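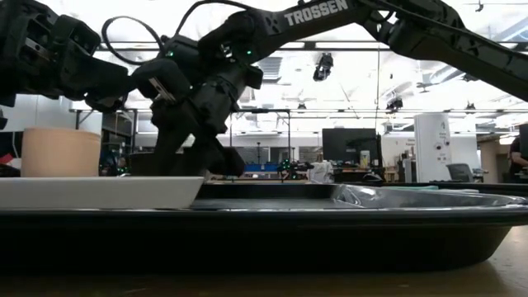

Photo: N. Gebru / Skavow cell 6

Ticket: right arm drops short at tray seam
Opened by: Natnael Gebru
Assigned: Leandro Espinoza
Status: open, watching

Symptom
Arm with the TROSSEN link stops low on the approach to the white tray. Fingers come down right of the rim instead of over it. Left arm ok. No fault light, motor LEDs green. Started after the November re-zero, I think. Not every cycle.

8:40 – Power cycled both arms. Homed. Same thing on the second run. Log says position reached, so the controller thinks it's fine.

8:55 – Checked the black tray hadn't slid on the table. It had, a little. Pushed it back to the tape marks. Better but not gone.

9:20 – Leandro asks if the cable loop over the wrist is pulling. Had a look with torque off, moved the wrist by hand end to end. Loop goes tight near the bottom of travel. Gave it more slack, re-did the tie at the elbow. Ran 25 cycles, 6 short. Was 13 short out of 25 before. So cable was part of it.

9:50 – Left gripper parks too close to the center wrist. Havent seen them touch but I don't like it. Moved the left park pose back in Rineteo, saved as new pose, old one still there if anybody wants it.

10:30 – Wrist joint. Horn screws. Two of them turned with hardly any force, rest were tight. Took them all out, cleaned, threadlocker, back in crosswise. Do NOT use the long screws from the Cisternas bag, they bottom out before the horn is clamped. Short ones are in the drawer under the monitor.

11:15 – Re-zeroed wrist and elbow after the screws. Elbow offset now 166 counts off the old value, which is more than I expected. Wrote it in the Uvesau sheet. Somebody please check I put it in the right colum.

11:40 – 25 cycles, 0 short. Again with the foil pan in, 25 cycles, 1 short. That one was at the seam between the white tray and the foil.

Comment – Leandro Espinoza
Offset looks right, colum too. One short with the foil in could be the pan and not the arm, those bend if you lean on them. Swap for a fresh pan and run it again before we touch anything else. Also what speed were you at?

Comment – Natnael Gebru
Half speed. Will do full after lunch with new pan.

2:10 – New pan, full speed, 25 cycles, 0 short. Motor temps normal, wrist around 4 degrees warmer than elbow, same as last month.

To do
– recheck horn screws end of week
– fresh tape marks for the black tray, old ones are peeling
– same screw check on left arm, not done yet
– delete old park pose once Leandro oks it

Leaving open till the screw recheck.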